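Right, a few thoughts on Gurkthorpe before tonight's game, as my mentions are already full of it. Kick-off's at half seven and I'm on the early train over from Trirkimstead.

Big question is Haslinger's hamstring. Pirmin came off after 50 minutes last time out and sat with ice on it for the rest of the match. He's been named in the squad, so make of that what you will.

My guess is bench. You don't risk your only proper left-footer in November when there's a cup replay coming up.

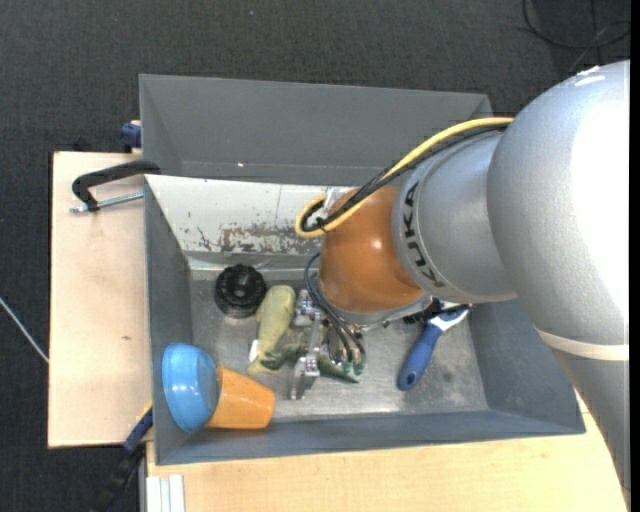

If he doesn't start, I'd put Schwaiger out wide and leave the middle two alone. They've conceded 2 goals in the last five games – why would you touch that??

Yes, I know Schwaiger hates playing on the left. He moaned about it all through pre-season and still got four assists.

Ottilie Hollenstein on the local radio this morning reckoned they'd go with three at the back. I like Ottilie but I can't see it, we've not got the legs for it.

Crowd was 1,602 for the last home one, in sideways rain. Ground holds 4,000 and I'd love to see the far end properly full again, it gets so loud under that tin roof.

Going for 2-1 us. Pirmin off the bench to win it, obviously.

Anyone got a spare for the away end, my brother's just decided he's coming after all – message me before six please!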